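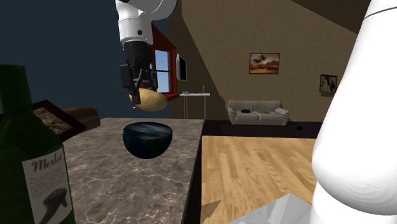 Prescombe, 2020-03-18

Is a hood sponsorship on a local late model worth it, or am I paying for somebody's tires?

I run a small flooring business and a team that races at Istgate has offered me the hood and both rear quarter panels for the season. They want $2163 up front. For that I get my name on the car for 14 race nights, a mention over the PA "when possible" and two pit passes per night. Their flyer says sponsors see "major brand growth" and has no numbers behind it. The driver finished mid-pack last year, and the car was parked for a month with engine trouble. I like racing and I don't mind helping, but I'd like to hear from people who have paid for one of these and kept track of what came back. Also, with everything being postponed right now, what happens to my money if they don't run?

zella_latemodel

I've been on the team side for years, so weigh this accordingly. "Major brand growth" is something people copy from other people's flyers. What you get is your name in front of the same crowd, over and over, and some of them will need a floor one day. Most of our sponsors renew because they enjoy coming to the track.

On your second point, get it in writing. Ours says that if fewer than half the nights are run, the unused share rolls to next season or goes back to the sponsor, sponsor's choice. If they won't sign something like that, they have probably spent the money already.

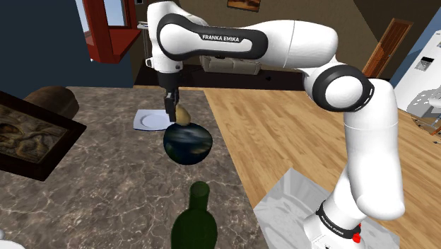

Ask about the wrap too. Who pays for it, and who pays again when the quarter panel gets torn off in turn two? Quarter panels get hit more than anything else on a late model. We replace the lettering once at our cost and after that we split it. Some teams just run bare sheet metal until the season ends and hope you don't come to the races. The hood holds up better, but people in the stands hardly see it unless they sit high up. If I were buying one spot I'd take the quarter panels and offer less.

And "when possible" on the PA means never. The announcer works for the track, so the team can't promise him.

Vashisht Tile & Stone

We did the roof and doors on a street stock at the same track. Put a separate phone number on the car if you want to know anything – we did, and it rang 66 times from opening night to the last race in the fall. Sounds good until I tell you that most of those were people asking what time the gates opened. We got 2 jobs I can trace to it, one decent and one a bathroom I wish I'd turned down.

Would I do it again? Maybe at half the price. I never got a straight answer on attendance either. The team gave me one figure and the track gave me a much smaller one. Use the smaller one.

turn4_grandstand

do it, racing needs sponsors. my cousin's car had a pizza place on it and everybody went there after

Original poster, added later

Thanks. I asked for the refund clause and was told "we've never needed one." I've offered them $900 for the quarter panels, half now and half after the seventh race. No reply yet. If they come back with something I'll post it, and if I do sign I'll put the call count up in December.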